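Eltdale College, Robotics Project Group
Workshop notebook, shared copy
May 2020
Entry by: Arash Farahani
Reviewed by: Sepehr Shokri

Purpose of session: to continue the container and lid exercise set for the second-year students, and to settle the order of tasks for the assessed run.

The kitchen counter remains the work area for the assessed run. Students are reminded that items on the counter are to be left as they stand between attempts unless the task sheet states otherwise. The task sheet (Vahidi, version 2) lists the round container and the purple lid as the objects for the first part. The lid is not intended for that container, and fitting it is not required; the arm is to lift each item and set it down again within the marked time.

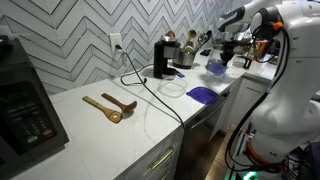
Counter and arm, first part of the exercise.

Speed was limited to 400 in the Ferkix settings for all attempts. Sepehr Shokri asked that this figure be left unchanged until every student has completed a supervised attempt, and I have noted it on the task sheet accordingly.

Clear plastic continues to give difficulty in the wrist view. Students should record the approach angle for each attempt, including those abandoned before contact. Several log sheets from the previous session were returned without it and will have to be completed again.

The second part moves to the white table and uses the blue container. The approach is to be made at the rim, with the fingers brought up to the near corner before closing.
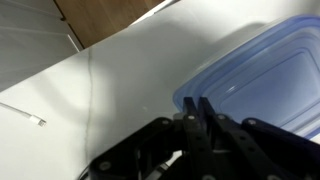 Once the rim is held, the student must pause and call the grip before any lift is attempted. A lift made without the call is to be entered as void, whatever its result.

Log numbering: the next free line in the Mumico record is 34. Please do not begin a new sheet until the present one is full.

Outstanding:
Revised wording for the void rule (S. Shokri)
Corrected log sheets to be collected (A. Farahani)
Marking scheme for the second part, still in draft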